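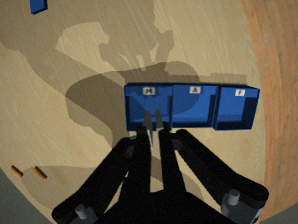 合租房里三个人的信件和零碎东西怎么分,才不会每天乱?

首页 社区 居家整理 租房生活 最新提问 登录

Jendilari 提问

大家好。我的中文是成年以后学的,如果有写得奇怪的地方,请多多原谅。

我和两位室友在 Tastirholm 小区合租,已经住了四个月。我们的门口只有一张很小的桌子。所有的人回家以后,都把东西放在这张桌子上面:信、钥匙、公交卡、超市的小票、快递的取件单。到了晚上,桌子就看不见桌面了。

上个月,我有一封银行的信,在别人的广告纸中间躺了九天。那封信要求我在月底以前回复,我差一点就错过。还有一次,一位室友拿错了我的钥匙去上班,我在门外等到晚上八点。

我提议过每个人把东西带回自己的房间,大家都同意,但是只坚持了一个星期。我也在冰箱上贴过一张纸条,没有什么效果。

我想请教三件事情:
一、用分格的盒子好,还是用挂在墙上的袋子好?房东不允许在墙上打孔。
二、不属于某一个人的东西(例如水电费的单子)应该放在哪里?
三、怎么跟室友说,才不显得我在管他们?

预算不多,最好在 109 元以内。谢谢大家。

Vusano 回复

墙袋我用过,粘钩的那种,夏天掉了两次。不能打孔的话就用盒子吧。

格子上写字母就够了,一人一个字母。不要写“钥匙”“信件”这样的分类,合租的人不会分类的,他只记得哪一格是自己的。水电单子用磁铁贴在冰箱门上,付完了就撕。

Fu 回复

我也不是从小说中文的,所以看到您的问题觉得很亲切。我们以前是四个人合租,遇到的麻烦跟您差不多,我把我们的做法写得详细一点。

先说盒子。买以前请量一量桌子的深度,也量一量您收到的最大的信封。我第一次买的盒子很漂亮,可是 A4 的信封放不进去,只好斜着插,结果挡住了旁边的格子。格子也不要太深,太深的话钥匙会沉到底下,上面压着纸,每天早上都要翻。如果您买到的盒子比较深,可以在底下垫一块折好的厚布。

标签请贴在格子里面的后壁,靠上边的位置。贴在外面的话,常常被桌上别的东西遮住。字要写得粗一些,晚上门口的灯一般不太亮。

价钱方面,普通的塑料分格盒不贵。我当时连盒子带标签纸花了大约 30 元。离您的预算还很远,剩下的钱可以买一个小碗,专门放钥匙。后来我们发现钥匙和信分开以后,拿错的事情就没有再发生。

再说公共的单子。我不太赞成用冰箱门,我们家的单子从那里掉到冰箱后面过,是一张 171 元的燃气费,过了期才找到。我们后来改成这样做:谁先看到单子,谁就拍一张照片发到群里,然后把纸放进一个旧的文件夹。文件夹立在桌子旁边就可以。每个月月初,大家坐下来算一次账,十分钟就够了。

还有一个小规则,我觉得比盒子更有用:格子满了,东西可以由别人整叠拿出来,放到主人的房间门口。不用生气,也不用提前通知。我们约定好以后,格子很少会满。广告纸不要放进格子,在门口就扔掉,所以桌子下面最好有一个纸篓。

最后说怎么开口。我的经验是不要开会。您可以先只整理自己的东西,把自己的一格用起来,别的格子空着,写上他们的字母。过几天再顺便说一句:“有你的信,我放在你那一格了。”这样说是在帮忙,对方听了一般会很高兴。如果一开始就讲规则,语气很难控制,尤其是像我们这样用第二种语言说话的人,有时候一句客气的话说出来就变得很硬。

有一位室友可能一直不用他的格子,这也没有关系。三个人里面有两个人用,桌面已经会清楚很多。

Jendilari 回复

非常感谢两位。我今天量过桌子了,深度是够的。盒子打算这个周末去买,钥匙的小碗家里正好有一个。冰箱门和文件夹,我先问一问室友喜欢哪一种。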